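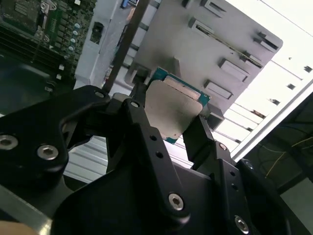 A processor with its silver heat spreader and a thin green border of substrate.

Processor (desktop)

A desktop processor, or CPU, is the square chip that does most of the thinking in a home computer. I've been writing the hardware entries for the Odora home computing encyclopedia for a while now, and this is the one I kept putting off, mostly because everyone already has an opinion about processors (usually about which one to buy). I'm leaving the shopping advice out and sticking to the part itself.

The heat spreader

The silver lid is what most people picture when they think of a CPU, and plenty of folks assume it's the chip. The silicon is underneath, and it's a lot smaller! The lid is a metal plate, very often nickel-plated copper, that takes heat from the silicon and passes it up to the cooler. The maker usually marks the model name on it, and you'll want to write that down before the cooler goes on, as I've learned more than once.

The substrate

Under the lid is a thin board called the substrate. Green is the color I see most, anywhere from grassy to nearly teal, and on many chips it peeks out around the lid as a narrow border. Its job is wiring: it spreads the tiny connections of the silicon out to contacts big enough for a socket to touch. I like to pick a chip up by this border and keep my fingers off the contacts.

Pins and pads

Some processors have pins on the underside and drop into a socket full of holes. Others have flat gold pads, and then the springy pins are in the socket. Bent chip pins can sometimes be coaxed straight with a mechanical pencil (empty, please). Bent socket pins are a much sadder afternoon. My old Prurken board had 3 of them mashed flat and I never did get it to boot again.

Seating and paste

Look for the small triangle on one corner and match it to the one on the socket. The chip should settle in under its own weight, and then you close the lever or frame. A small dab of thermal paste goes on the lid before the cooler. Old paste comes off with rubbing alcohol and a lint-free cloth – Sandent sells a box of 200 wipes that has lasted me through some 24 machines.

See also: Heat sink; Motherboard; Thermal paste; Computer case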